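Notebook, September – room acoustics, Skirkdale job

Started 8:40. Second go at the reverb numbers for the small bedroom case. Rellent claim their wall paint "softens" a room. I have read the data sheet twice and still can't find a test method in it, only a graph with no units on the left side. Shirley Wong thinks we should give them the benefit of the doubt. I think we should give them a measurement.

Ran the Prokopenko spreadsheet first with bare walls, then with the paint figure Rellent sent. The change in decay time is smaller than the change I get by leaving a door open. Will repeat before I say that to anyone outside the group.

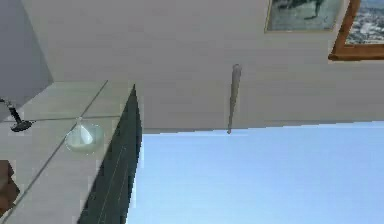

Room model, gray wall and pale blue expanse, pictures near the top right.

Problem with the spreadsheet: it assumes sound is spread evenly through the room, and in a small bedroom it isn't, least of all at the low end. So every low number in the sheet is suspect, including the ones I like. Shirley wants to report from 353 Hz up and leave the rest out. Fine by me, as long as we say we left it out.

Numora export came to 1,580 rows. Up to 25 of them look like repeats from when the logger restarted. Not deleting anything until I've checked the time stamps – last time somebody "cleaned" a file we lost the one run that disagreed with us.

Soft furniture is the other thing. A bed with bedding on it should soak up far more than any paint, and Rellent's brochure room has a bed, curtains and a thick rug. No mention of whether their "before" room had them too. I'd bet lunch it didn't. 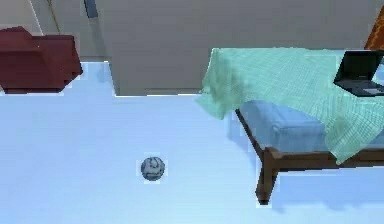

Same model, bed with mint green blanket, dark red armchair at upper left.

To do:
Ask Rellent for the test method again, in writing this time.
Rerun bare and painted with the same furniture in both.
Find out who changed the volume cell in the Prokopenko sheet. It was locked in the old version.
Shirley to check the time stamps.

Stopped 4:15. Paint claim still unproven as far as I'm concerned.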